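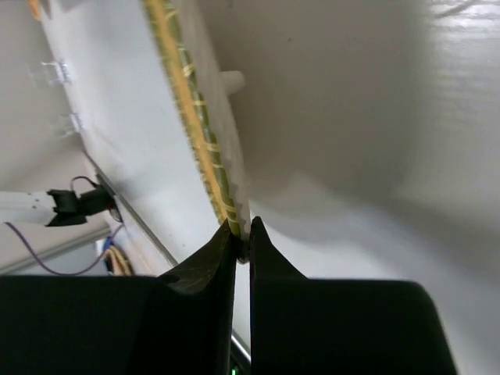

Never throw out a green stalk until you've looked at it in daylight, my sister told me on the phone last night, and never keep one just because you feel sorry for it. She was laughing, but she has cleared out more craft cupboards than I have and I took it to heart.

January 22, 2020

So this was the day for the cupboard at Cestodcombe, the one I've been walking past since before the holidays. I had my coffee first, and then a second coffee, and then I couldn't think of anything else to do in the kitchen, so I went and opened the white door and got on with it.

I'd forgotten how much green there is in my life! The long thing with the yellow stripe came up early on, and I must have spent a quarter of an hour deciding about it. It has those pale bands all the way along, one after another, and the edges have gone a little fuzzy. My sister says stalk and I say cord, and I suppose we'll go on saying it. I like the color so much, that muddy olive with the bright line running down it, that I put it in the keep pile and then moved it to the maybe pile and then (you will have guessed) back again. I have a wreath in mind for the spring. I've had a wreath in mind for three springs, but this one has a base already, from Holport, so it's further along than the others ever were.

The rest went faster. A bag of ribbon ends from Virnura, most of them too short to tie around anything bigger than a jam jar. The receipt was still in the bag, 12 dollars, and I remember thinking at the time it was a bargain. There were 7 spools with nothing left on them but the tape. Those went straight out, and I felt very firm and grown up about it.

I stopped for soup at noon and didn't want to go back, but I did. By four the shelves were wiped and the lining paper was down, a bit crooked in the back corner where it meets the pipe. I'll know it's crooked, and I'll have to live with that. I still need to find a box long enough to keep the stripy piece without bending it. The one the curtain rod came in might do, if I didn't burn it.

It snowed a little toward evening. Called my sister back to report and she asked straight away what I'd kept. I told her the ribbons, which was true as far as it went. Tomorrow the drawer underneath, if my knees allow.

Print this entry | E-mail this entry

Contact | Copyright 2020 The Cestodcombe Diary | Back to top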